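Giving up the good coffee (sort of)

So I did the thing I said I'd never do and switched to decaf after lunch. I know, I know! If you've been reading this blog for a while you'll remember the rant I wrote when my sister tried it, and yes, she has already sent me the link.

What happened is that I stopped sleeping. Well, I'd fall asleep fine and then at 3 in the morning, ping, wide awake, thinking about whether I'd ever returned a casserole dish to my old neighbor. (I hadn't. It's still in my cupboard.) My doctor asked how much coffee I was drinking and I said "a normal amount" and she just kept looking at me until I said five cups. Five! Out loud it sounded terrible.

The first week was rough. I had a headache that sat right behind my left eye and I was snippy with everyone, including a very nice man at the hardware store who only wanted to sell me a hose fitting. I drank a lot of peppermint tea, and I'm sorry to the peppermint people but it tastes like brushing your teeth with hot water.

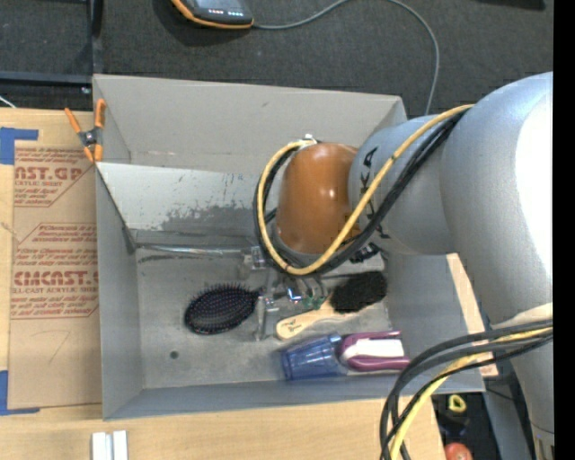 Then Kwesi Atinga from my old book club told me I'd been buying bad decaf. He brought over a bag from Pastano, the little roaster near his work, and made me a cup in my own kitchen with my own beat-up French press, and it was lovely. Kind of chocolatey, a bit like the smell of toast. I'd been drinking the supermarket stuff out of a jar with a lid I couldn't get back on straight, so maybe the bar was low, but still. I had two cups and then slept until 7.

It does cost more, and I grumbled about that for a bit. I did the math on the back of an envelope and I'm spending less overall now that I don't stop for a latte on the drive home, so the grumbling is mostly out of habit. I've also learned to grind it a little coarser than my regular beans, or it comes out muddy and you get that gritty last mouthful that I always forget about and swallow anyway.

My mornings haven't changed one bit, by the way. Two big mugs of the real thing before anybody talks to me, and I'd fight you for them. I turn 50 in December and I've decided that's old enough to know which habits I'm keeping!

Next on my list to try is the dark decaf from Giria, which Kwesi says is too bitter and his wife says is the best one in town. If you've had it, tell me in the comments whose side I should be on. And if you're my old neighbor, I have your dish. It's the blue one with the chip in the handle.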